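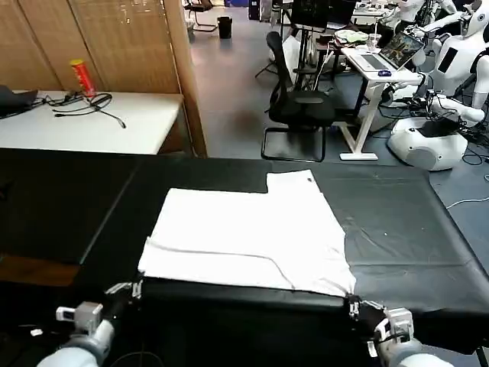
Two grippers hold the near corners of a white T-shirt during folding work on a padded black table.

Bořivoj Sokol has worked with laundered clothing for 13 years, most of them at Lundus, which washes and folds staff uniforms for hotels and clinics in and near Wetetdale. Since February part of his job has been teaching robot arms to fold T-shirts.

"I used to fold all shift," he says. "Now I fold in the morning and in the afternoon I go over to the Lemeo people and tell them what a folded shirt is supposed to look like."

The arms are slower than he is. On a normal day the plant sends out 2000 shirts, and the robots do a small share of them. Sokol says the speed bothers him less than the corners. "If you pick up the hem a little too far in, the whole side comes out crooked. A person feels that and fixes it. The arm has to be shown."

The folding line has 39 people on it. Management has told them that no one will be let go this year, and Sokol believes that, as far as it goes. "This year, fine. I asked about the year after and they said they would come back to us."

Some things have changed already. Two of his coworkers have moved to sorting, where the pay is the same but the standing is harder on the knees. Training on the arms is paid at a higher rate, and it was offered first to people who had been there longest. Some of the younger workers complained, and Sokol thinks they had a point.

He would keep the afternoon work if he could choose. His wrists hurt less. He does miss the talk at the long table, though. "Over there everybody is looking at a screen. You say something and they answer you ten minutes later."

His next round of sessions will be on polo shirts, which have collars and buttons. He has asked for more time on those.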